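# Chapter 5: The Bin of Odds and Ends

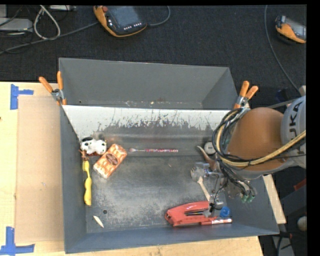 *Figure 5.1. Mixed small items in a gray metal bin, among them a plush toy and a patterned package.*

Most advice on household and workshop storage starts from a promise: give every object a place and the mess will go away. Chapter 4 looked at where that promise comes from and who profits from it. The present chapter takes up the things the promise leaves out. A plush toy, a package, something long and yellow, a stick with a speckled handle. Which drawer is that?

The usual name for such a group is "miscellaneous," and the usual treatment is to apologize for it. Manuals tell the reader to keep the miscellaneous container small, to empty it often, and if possible to do without one. We are doubtful about all three pieces of advice. They are repeated far more than they are tested, and where they have been tested the results are thin.

## 5.1 What the sorting manuals claim

The best known of the home programs is the Pennington method, which divides a household into 19 categories and asks the owner to assign every object to one of them. Its workbook says that a properly sorted home has no leftovers. That is a strong claim. It is also a hard one to check, because the last of the 19 categories is called "personal and other," and a category with the word "other" in it can swallow anything.

Lerkari, a rival scheme sold mainly to schools and shared workshops, sorts by how often a thing is used. It avoids the "other" problem but runs into a worse one. Users have to know how often they reach for an object, and people are poor judges of this. Jinfeng Ye asked members of a shared craft room in Jestthorpe to estimate how often they used the contents of one mixed bin, then kept a log through December. Members had rated 75 percent of the contents as "used weekly." The log showed 3 items leaving the bin in the entire month, and one of those was taken out by mistake and put back.

It would be easy to conclude that the rest should have been thrown away. Ye did not conclude that, and neither should the student. A bin full of things that are rarely used may still be doing its job. The log measured removal. It did not measure how many times someone looked in, saw that the thing was there, and went off satisfied – a point we return to in Section 5.4.

## 5.2 Open bins and sloping walls

Containers are often discussed as if only their volume mattered. Shape matters at least as much for small mixed goods. An open metal bin with high, sloping walls, like the one in Figure 5.1, lets a person standing over it look straight down at the contents. A deep box with straight sides and a lid gives no such view, and a person who cannot see the bottom will dig.

The makers of the Bemari bin system go further and say that sloping walls "sort by themselves," since objects slide toward the middle. We have not been able to find any support for this. Soft objects come to rest on a slope or against it. Long ones settle along a wall. Flat packages stay more or less where they are dropped, at whatever angle. In the figure, the plush toy lies on its side near the wall, and the long yellow object runs along the same side of the bin. Neither has gone to the middle.

A second claim, that a bare floor with plenty of space between objects is a sign of waste, deserves the same treatment. Tamás Oláh has argued that a half-filled bin is the only kind in which small things can be found at all. His evidence comes from a single workshop on a single Saturday, so it should be read with care, but the reasoning is sound. A thin stick or a sliver with pointed ends shows up well enough on open metal. Put a layer of larger goods on top and it is lost, whatever the label on the bin says.

## 5.3 Terms used in this chapter

**Mixed bin.** Any open container holding objects that share no material, use, or owner. We avoid "junk drawer," which settles the question before it has been asked.

**Stray.** An object that has a known place elsewhere but is found in the mixed bin.

**Resident.** An object with no known place elsewhere. Most manuals treat every resident as a stray whose home has not been decided yet. We do not think this has been shown.

**Crumb.** A fleck, chip, or sliver too small to be worth naming. Crumbs are left out of most published counts, and the reader should check whether a given study says so.

Before going on to Section 5.4, choose one mixed container in your own home or workplace and write down what you believe is in it. Do not look first.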